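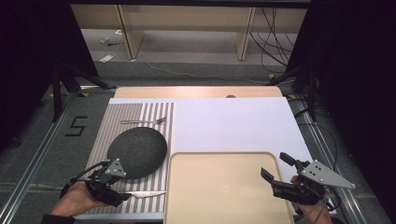
Josefina Tapia wrote in from the Granau canteen to ask whether clearing tables by gripper means the dish room loses people. Ours didn't. We serve 370 lunches, 660 in June when the summer school is in, and the same crew is here. What changed is who does what, and when. These tips come from our first months.

Setting the place

Keep one layout and stick to it. Our plate goes in the middle of the mat, with the fork lying flat above it and the knife below. It looks odd if you grew up with fork on the left, but everyone on the shift learns one picture and the machine learns the same one.

Pick a mat that stays put. Striped ones are handy for squaring up a plate by eye. If a mat slides, rinse the underside and let it dry flat.

Leave room for the tray on the same side every time. Left-handed staff may want to swap. Try it for a full shift before you decide. 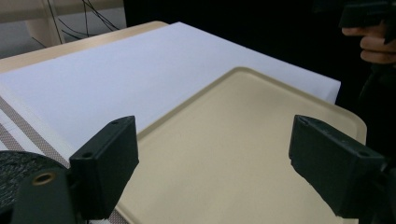
Tray with a raised rim, between the gripper fingers.

Looking after trays and fingers

A raised rim stops a knife from sliding off, but crumbs collect along it. Run a damp cloth around the inside edge first, then wipe the flat part.

Wipe the fingers with warm soapy water on a cloth - never under the tap. Dry the bolt holes with a cotton swab. Keep scouring pads away from plastic.

Tie cables back before you start.

Sharing out the work

Two people per table was our rule before, and we kept it for training. Change over after two hours. Wrists get sore from holding grippers, more than from stacking plates, and Revathi Thomas now puts the changeover on the rota next to the breaks.

Pay the training hours at the normal rate and write them down. Pentti Seppälä had to chase his for a month.

Ask the evening shift what they want left by hand. Ours said glasses, so glasses stay by hand.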